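About Trarkley

Trarkley is a school of surveying and land studies in the town of Ridport. It was founded by Musyoka Masanja, a county surveyor who had trained apprentices in the back room of his own office and wished to offer them a recognized certificate. The school now enrolls 286 students in full-time and evening courses.

Instruction covers boundary law, field measurement, map drafting and the care of land records. Every student completes a summer placement, which begins in June and is supervised by a licensed surveyor.

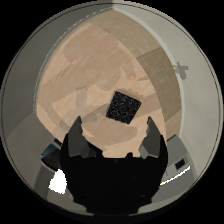
The evening program was added at the request of local employers. It follows the same syllabus as the full-time course and leads to the same certificate, over a longer period of study. Applicants must hold a high school diploma or its equivalent.

Trarkley operates from two sites. The Ridport building houses the classrooms, the drafting hall and the main office. The Jugah site, 45 minutes away by bus, is used for field exercises and holds the school's collection of 137 county maps, which members of the public may consult by appointment.
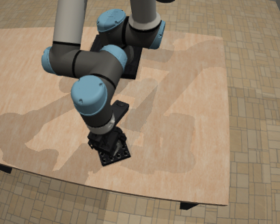 Governance and Funding

The school is governed by a board elected by its members, and its accounts are open to inspection at the main office. Tuition provides most of its income. The Grumex Fund awards grants to students who could not otherwise attend; applications for the coming year close on 18th January.

Dr. Masanja's original rules of conduct for apprentices remain part of the student handbook, with minor changes.

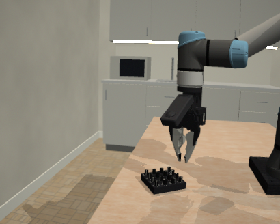
Robot arm with two-finger gripper over a table, computer rendering.

Inquiries about admission should be addressed to the Registrar, Trarkley, Ridport.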